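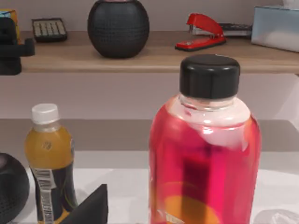 Rasmus asked the list for an honest answer on whether any of this stuff can clear a table yet, and since I lost most of December to the question I suppose I'm the one to give it. Short version: in simulation, sometimes. Our test job is dull on purpose. Pick up the drinks, put them in the bin, leave everything else alone. The small bottle with the amber-orange drink and the white ridged cap is the friendly one, its whole lower half being wrapped in label. The tall glass one with the pink-red liquid is where careers go to die. You can see straight through the neck, the color changes from the sides to the middle, and whatever is behind the glass shows up in front of it as far as the software is concerned. Then there's the crinkled clear plastic lying in the corner, which my grandmother would have swept up without breaking off her sentence.

Rasmus Ramanauskas wrote on Friday, January 10, 2020:

> The Zukeo people told my boss their arm will be tidying
> break rooms by summer. He has already asked which of us
> would like to be "freed up." Before I volunteer, can anyone
> who has run one of these say what it really does with
> bottles and cups? Numbers welcome. Also does it know
> not to throw out the stapler?

Numbers, then. We ran 1000 simulated pickups on the Gratard planner with the default grip settings. It dropped, missed or knocked over 196 of them, and the glass bottles did far worse than their share. A person with that record would be asked to stop helping.

On the stapler: ours sits up on the shelf next to the tissues, and the arm is told that the shelf is off limits. So yes, it leaves the stapler alone, in the same way that I leave Norway alone.

Speed is the other thing the sales decks skip. One bottle takes it 30 seconds when all goes well -- I do it in 2, while complaining. And none of this includes a real floor, a real spill, or somebody's half-finished lunch that only looks like trash.

If your boss wants a demo, ask to bring your own bottles. Clear glass, part full, standing close together. Prerkaritz let us do that last year and were good sports about it. I haven't tried it on Zukeo, so if you get in the door, please post what happens. I can send the scene files to anyone who wants them, just mail me off list.

Eleni Milošević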